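2022-08-25
By Ilham Benmoussa

I started Ulura in April, on a bench at the shared workshop in Astthorpe, with £198 and a lot of nerve. It's a little robot arm with a two-fingered gripper, and it has eaten my evenings ever since (Ramadan too, when I'd solder after iftar!). I'm on my third set of fingers now.

Before anything moves for real I try it in the simulator, pale wooden worktop and all. 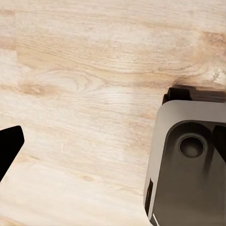
The fingers still close a bit too eagerly for my liking, so next I'm slowing them down and having another go at the wrist.

Related
Three evenings at the Grakham repair shed
My homemade plant waterer

We use cookies. Manage your choices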